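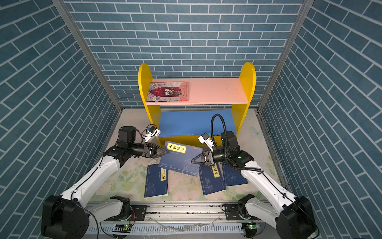
Small two-tier bookshelf, yellow sides.

Gredside Forum > Groups and Fellowship > House groups

Thread: Our house group has become too big. Must we divide it?

windowseat_h
Posted July 2, 2025

Hello to all. I read this forum for a long time but I write here seldom, so please excuse me if this question was already asked in another place. English is my third language and I try to be clear.

I lead a house group in Hutberg, together with my wife. We began with five people in our sitting room. We read one passage, we talk, we pray, and after that there is soup or cake. Now we are 18. In the sitting room this means people on the stairs, and two persons must always sit in the kitchen doorway, and they hear only half. The last few months I noticed that the same four or five people talk and the others listen politely. One woman told me that she had not said a word since March except for "please pass the bread".

Our church has a rule from the time of the previous minister that a group of more than twelve should divide. The rule was never used. Now the elders have remembered it and they ask us to make two groups before the autumn. When I told this to our group there was a long silence, and then one man said it is like a divorce. Several people agreed with him. I did not expect this.

My questions are these:

Is twelve a sensible limit, or is it just a number that somebody liked?

If we divide, who decides which person goes where?

Did any of you divide a group and after one year both groups were still alive?

I would be thankful for experience more than for opinions, but I know that on a forum one gets both.

plainbread

Welcome. Both coming up.

Yes, divide. I've been through it twice. You've already described the reason yourself in the bit about the bread. A person who hasn't spoken in months is attending a talk with soup. Twelve is on the high side if you ask me, I'd say eight or nine is where everyone has to pull their weight.

Who decides: you and your wife. Don't put it to a vote. We did the first time and it was like picking teams at school, there was one poor couple at the end that both halves were being terribly nice about.

thirdpew

I'd disagree with nearly all of that, sorry plainbread.

Our group was split by the leadership "for growth" and within a year one half had stopped meeting and most of those people had stopped coming on Sundays too. They were told it was multiplication. It felt to them like being moved to another desk. Friendship takes years and you can undo it in an evening. If the room's too small, find a bigger room. Is there no hall?

windowseat_h

Thank you both. There is a hall. It costs us 464 for the year if we take it every week, heating included, and this we could pay if everybody gives a little. But in the hall the chairs are in rows and there is a clock which makes a loud noise. We tried it one time when our boiler was broken. People sat with their coats on and went home directly after the prayer. Nobody stayed to talk. I think the sitting room does half of the work.

About the vote: I understand. I also fear to decide it myself, because then every person who is unhappy will be unhappy with me. Maybe this is part of the task.

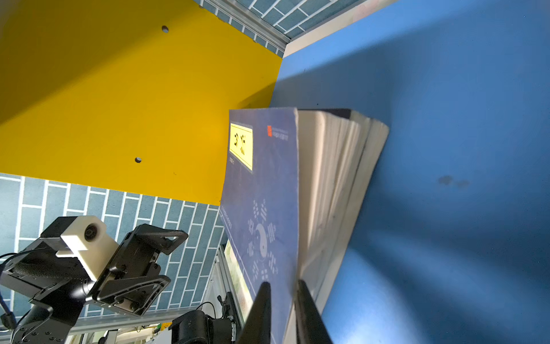 oldferry

Chairs in rows can be moved, you know. That's a twenty-minute job for two people and we've done it every week for as long as I can remember. I wouldn't give up on the hall after one cold evening.

But my real point is different. You can stay one group and still do the talking in smaller ones. We eat together, somebody reads the passage to everybody, and then we go off in fours and fives for the discussion. One lot in the front room, one in the kitchen, one upstairs on the landing. Back together for prayer. Nobody is divorced from anybody. The quiet ones talk, because in a four there's nowhere to hide.

plainbread

oldferry's method works if you have the house for it and if you've got three or four people who can lead a discussion. In my experience those are exactly the people who are talking too much now, so you give each of them an audience of three.

oldferry

Ha. Fair. We rotate. The one with the questions on the sheet isn't allowed to answer them.

mossgate

Can I put in a word from the other side? I've never led anything. I was one of the people who got "sent" when our group in Rullis divided. I was dreading it and for a couple of months I was quite right to dread it. We met in a flat above a bakery, Guerreiro's, very hot, and there were six of us who had never really spoken to one another. The old group had all the good cooks.

Then somebody's father died and we were the ones who went round. With the big group I'd have assumed somebody else was going. In a group of six you can't assume that. I wouldn't go back now, though I do miss the cooking.

So my advice to windowseat_h would be to tell people the truth, which is that it will be a bit miserable at first. We were told it would be exciting, and when it wasn't we thought we'd failed.

thirdpew

That's a lovely story and I'm glad, mossgate. But I have to say that you can't plan on a bereavement to glue a group together. Ours didn't have one, we just had bad attendance.

I looked up the booklet our leadership used, by the way. 182 pages on how groups multiply and one paragraph on what to say to people who don't want to.

windowseat_h

I have read all this aloud to my wife. She likes mossgate's message the most. I like oldferry's method, and we tried it yesterday evening in a simple form, so I can report.

We had fifteen people. After the reading (it was the part in Acts where they complain that some widows are forgotten, which was quite fitting, and I promise I did not choose it) I asked everybody to go in three groups of five. In the kitchen it went very well. On the stairs it was less good, they could not see each other's faces. In the sitting room I listened from the side and I heard the bread woman speak for perhaps three minutes about her mother, who was a widow for a long time. Nobody in our group knew this. I had to look at the floor.
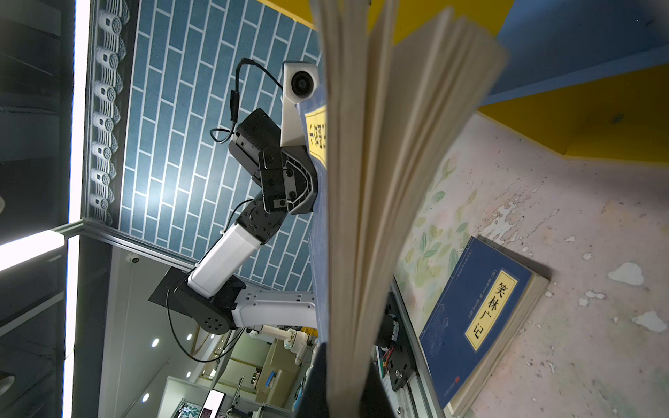
After the prayer I told them about the two possibilities, to divide fully or to stay together and talk in fives. I asked them not to answer immediately. I asked also that nobody discusses it by telephone during the week, and I am sure that everybody discusses it by telephone during the week.

What I did not solve is the growth. Hutberg is not a big place, with the new houses we are almost 1000 households, and some of the new families ask already if they can come. If we stay as one group with the soup and the stairs, I must say to them that there is no chair. This I find hard. A group which is so happy with itself that no new person can enter, is it still a good group? I do not ask this as an accusation. I ask it mostly to myself.

plainbread

That last paragraph is your answer, I think. Fives will fix the talking. They won't fix the chairs.

thirdpew

Or start a new group for the new families, with one couple from yours who actually want to do it, and leave the rest where they are. Nobody gets sent. I'd have happily supported that at our place if they'd asked.

oldferry

Seconded. That's how ours began as it happens. Two people left with a cake tin and everyone else stayed put.

mossgate

I'd third it, with one worry. If only new people go to the new group, they don't get to know anyone who has been there for years. Could the two groups eat together once a month? We did that and it helped with the feeling of being cut off. First week of the month, same table, old group cooks (I insisted).

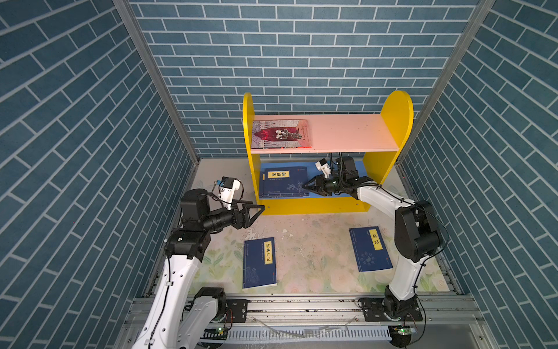

windowseat_h

The monthly meal I have already proposed to my wife and she has said yes before I finished the sentence. I think we will do it in this way: one couple begins the new group after the summer, anybody may go with them and anybody may stay, and nobody is counted or chosen. To the elders I will say that it is a division, and to our group that it is not, and I hope both are true. It is perhaps like the yellow bookshelf, with one book lying on the upper board and the dark blue one lying in the compartment under it. Each has its own floor, and the same two side panels hold up both. I used this comparison at home and was told that it is too long for the soup, so I leave it here with you.

One practical question is still open. Should the new group read the same passage as the old one? For the monthly meal it would be good to have something common to talk about. On the other side, new families may want to begin with a Gospel, and we are in the middle of Acts.

plainbread

Let them start with a Gospel. Luke, then they can catch you up in Acts.

thirdpew

Same passage, same week. Otherwise you've got two churches by Easter.

oldferry

Luke. But thirdpew has a point about Easter, I'd do the same readings for Lent at least.

windowseat_h

Then I will suggest Luke, and common readings in Lent. I will write again when we have had the first evening. The couple who will lead it have a larger kitchen than ours but only six chairs, so we are now looking for chairs, and if somebody near Hutberg has folding ones to lend, please send me a message.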